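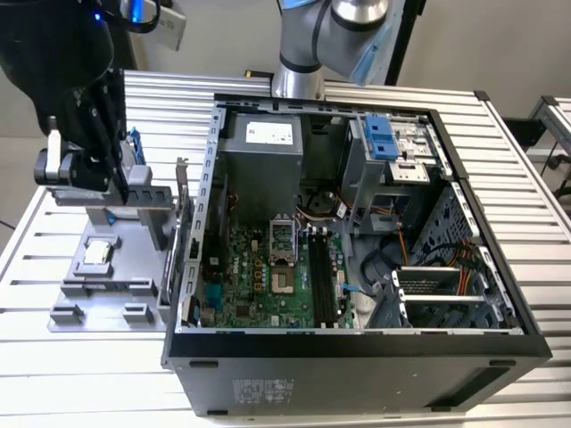

By Elmarie Masilela
22 August 2026

I have a soft spot for old office towers. You know the ones: black, boxy, built to live under a desk and get kicked by somebody's loafers for years. My cousins think I'm nuts for keeping them going, but you can lay one of these on its side, pull the panel off and get at everything inside, and I can't say that about the sleek little laptop I'm typing this on!

The part I love best (and dreaded most, my first few times) is the processor. It's such a small square thing, with that plain silver lid, and the whole machine is waiting on it. On most office desktops of this sort there's a metal frame over the socket that swings up on a hinge, and once it's open you're looking at a patch of tiny gold contacts that you really, really don't want to touch. I bent a few of them on my very first rebuild, sneezed, and bent a few more. The board went in a drawer and I went for a long walk.

So now I'm fussy. The chip gets its own spot to sit in, never the bare tabletop, and I line up the little corner mark before I go anywhere near the socket. No pushing. If it doesn't drop in under its own weight, I lift it out and look again.

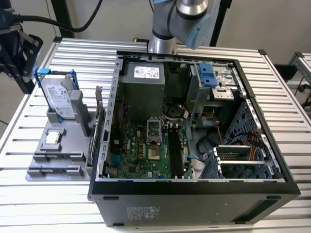
Memory comes out early for me, well before I fiddle with the socket, and so does the hard drive if it's in the way. I like a drive in a plastic caddy, the kind you can slide out without hunting for a screwdriver. Stand it up somewhere off to the side with the label showing and you'll know which one it is when you come back from lunch. The cables I mostly leave plugged in and just coax out of the way, though I'll admit the bundle running down to the drive cage always looks worse than it is.

My own bench is a Lindqvist table I got secondhand for 900 rand, and it came with a wobble that I've never fixed. I keep a Ukero tray on it for screws, plus a jar of thermal paste swabs that my sister once took for makeup supplies. A rebuild takes me a whole evening, more if I start reading the labels on things, and I always start reading the labels.

Next up is a pair of towers from a neighbor's garage. One of them rattles. I'm hoping for a loose screw, but I've been wrong before, and it was a beetle.

Related stories
The Dunda desk lamp, 12 years on
Cleaning a keyboard without losing the keys
A sewing table from 1876 gets a second life
Coming in September: we try the Cladeo tool roll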